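Home / Hire / Public meetings / Stilline Forum Timer

Stilline Forum Timer Kit

Speaking timer, order draw and question box for candidate forums

Hire from $200 per event
Pick up from Corkton or sent by courier
Availability: check calendar

Details
What you get
Using the timer
Booking and return
Comments from hirers

The Stilline is a light and bell timer for meetings where several people have to be given the same amount of time to speak. Most of our hirers use it for council candidate forums. It also goes out for party preselection meetings, school council elections, public submissions nights and the odd debating final.

Brulo has hired out the Stilline since the council elections before last. We looked after the sound at a lot of forums before that and saw the same arguments come up at nearly all of them. A candidate would go over time, the chair would let it slide, and the next candidate would want the same allowance. With a light that the whole room can see, the chair has something to point to.

The kit handles up to 12 speakers. Each speaker gets a small lamp on the table in front of them, and there is one tall lamp for the audience side. All the lamps run from the one control box, so they change together. The control box sits with the timekeeper and can be worked by one person.

What you get

Control box with power supply
12 table lamps, numbered
1 tall audience lamp on a folding stand
Linking cables, including 2 long ones for wide stages
Bell unit with volume knob and mute switch
Set of numbered draw discs and cloth bag
Lockable question box with 2 keys
Pad of question slips
Blank name cards and a marker
Printed timekeeper's sheet
Hard carry case with wheels

Tables, chairs, microphones and lecterns aren't part of the kit. We hire those separately and can send them on the same delivery if you are near Corkton. See Public meetings, sound.

Using the timer

Set the speaking time with the dial before the speaker starts. The dial goes up in half-minute steps. Press the green button to start and the lamps show green. They go to amber when there are 30 seconds left and to red when time is up. The bell rings once at red. If the speaker keeps going, it rings again every ten seconds until the timekeeper presses stop.

The bell can be turned down or switched off altogether. Some chairs like to run on lights only for opening statements and bring the bell in for questions. Decide before the night and tell the candidates in writing.

There is a pause button for interruptions. When the clock is paused the lamps flash in whatever colour they were showing. Pausing should be up to the chair. We suggest the chair says "pause the clock" out loud so that the candidate and the timekeeper both hear it.

Right of reply has its own preset. Hold the reply button for 2 seconds and the timer goes to one minute without changing the main setting. To use a different reply time, set it from the back panel before the meeting.

The last speaking time stays in memory if the power goes off, but the count does not. If a plug gets pulled, the chair will have to make a ruling on how much time the speaker had left. The timekeeper's sheet has a column for writing down start times, and it's worth filling in.

Drawing the speaking order

Put one disc in the bag for each candidate who has accepted and let each of them draw in front of the others. Candidates who aren't there yet can have someone draw for them. Candidates who turn up after the draw normally speak last, but put your own rule in the invitation so that it is settled ahead of time.

Many forums reverse the order for closing statements. For question rounds, start each new question with the next candidate along, so that the same person isn't always answering first. The back of the timekeeper's sheet has a grid for this, filled in for 6 candidates, with a blank grid next to it.
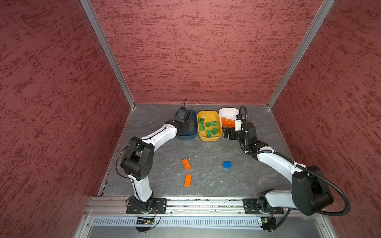 Green bricks in the yellow bin, orange bricks in the white.

Question box and slips

The question box holds a full pad of folded slips. It has a slot in the lid and a lock on the front. One key stays with the chair and the spare should stay in the case unless it is needed.

The slips have a line for the name of the person asking, a line for their suburb or ward, and a tick box for whether the question is for one candidate or all of them. You may copy the slips if you run out. We don't mind you using your own.

If you're sorting questions by topic, allow time for it. Close the box at the start of the opening statements and have it sorted by the time they finish. Two people can manage this for an average crowd. Questions that name a candidate's family, or that are really statements, are for the chair to deal with and we don't give advice on them.

Who should be invited

We get asked this one a lot, and it isn't something we can answer for you. Brulo hires the equipment and has no say in who sits at the table. What we can say is that the kit has enough lamps for most council wards, so the equipment is seldom a reason for leaving people off. If your ward has more candidates than lamps, call us and we can link a second kit. Both sets of lamps will work from the one control box.

Send your invitations to every candidate at the same time, keep a copy, and state the closing date for replies. Hirers who have had complaints have told us the dates on the letters were the first thing they were asked for.

Room and power

The control box needs one ordinary power point. The table lamps draw their power through the linking cables, so nothing else has to be plugged in at the candidates' table. Cables should be taped down wherever people will walk. Tape isn't supplied.

Put the audience lamp where the candidates can see it as well. Off to one side of the front row works in most halls. It should not stand in an aisle or in front of an exit.

The kit is for indoor use. It can go under a verandah or in a marquee in dry weather, with the control box kept off the ground and out of the sun.

Size and weight

Case, packed: fits in the boot of a small car with the back seat up
Lifting: two people for stairs
Set-up: half an hour, longer the first time
Pack-up: a bit less
Power: 1 standard power point
Connection between lamps: cable only, no wireless

Booking and return

The hire rate is $200 per event. That covers the evening itself plus the day before and the day after. Longer hires are priced on request. Community groups running more than one ward forum in the same week pay for the first event and half for each one after that.

A refundable bond applies to all hires. It goes back to you once the kit has been checked in, usually the next working day. We charge for missing lamps and keys at cost. Draw discs go missing all the time and we don't charge for those, but please have a look under the tables.

We don't hire to individual candidates or campaigns in the lead-up to an election. The hirer has to be the group running the forum. Outside election periods anyone can hire the kit.

November is our busiest month. Bookings are held for 6 working days without payment and then released. If your date isn't free, ask to go on the waiting list, as forums are often moved or combined.

Pick-up is from the Corkton depot between 8 am and 4 pm. Go to the roller door at the side and ring. Courier delivery is quoted by postcode and both ways must be booked through us.

Cancellations more than a week out are refunded in full. Inside a week we keep half. If the forum is called off after the kit has been sent, the courier charge isn't refunded.

Operator hire

If you would prefer to have someone from outside your group keep time, we can send an operator with the kit. Tuncay Bozkurt and Binta Ekpo do most of these. The operator sets up, runs the timer under the chair's direction and packs up. They don't choose questions, hold a microphone for the audience or rule on disputes. Operator hire has a three-hour minimum and is available within an hour's drive of Corkton.

Comments from hirers

"Easy to set up. The printed sheet was more use than the manual. We ran with the bell off for the first half and wished we hadn't." Keabetswe Visser, ward forum

"Good piece of gear. The amber light could be brighter, it looked a lot like the red from the back of our hall." Oluwatosin Nwachukwu, residents' association

"All the candidates kept to time except one, and he got the bell. Courier came late in the afternoon, so ask for a morning delivery." Nneka Dauda, library meeting room

Reply from Brulo: the amber lamp covers have been changed on all kits since the second comment was posted.

Related equipment

Mohammed folding lectern, with reading light
Wired table microphones, sets of 6
Handheld microphone for audience questions
Folding ballot screens
Ballot box, clear sided, with numbered seals

To book, use the calendar at the top of this page or call the depot and ask for hire. Please have your venue address, the number of candidates invited and your start time ready.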